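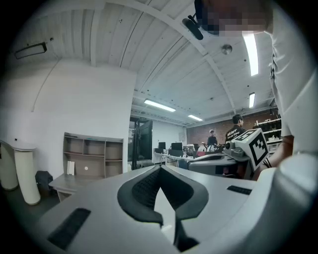
Fig. 4. Indoor work area, one person close up at right, cut off by the frame.

4. Laying out the work area (Skollix room kit)

Do this before anything gets unpacked. Two people if you can, one is slower.

1. Clear the floor. All of it, corners too.
2. Mark the standing zone with the tape supplied. 700 mm deep per person. More is fine, less isn't.
3. Main walkway: 3150 mm end to end, nothing parked in it. Bags go outside or on the hooks.
4. Set stations so people don't have to reach past each other. Leave 400 mm between neighbors, measured at the elbow and not the chair.
5. Lights on, all of them. Check for glare from where you'll be standing. Move the station, not the light.
6. Loose straps and cords off the floor. Clips are in bag 831.

NOTE: Caps are OK. Check overhead clearence if anything is mounted on one, and check it again after you've moved the station.

NOTE: Clava side panels are two-sided. Matte side faces the room. Older Moriarty panels have only one finish so either way round works.

CAUTION: Loose tops snag. Tuck in or or roll up before leaning across a station.

CAUTION: Don't stand on the Jerkix crates to reach the ceiling hooks. Use a step.

Walk the whole route once, then go to section 5.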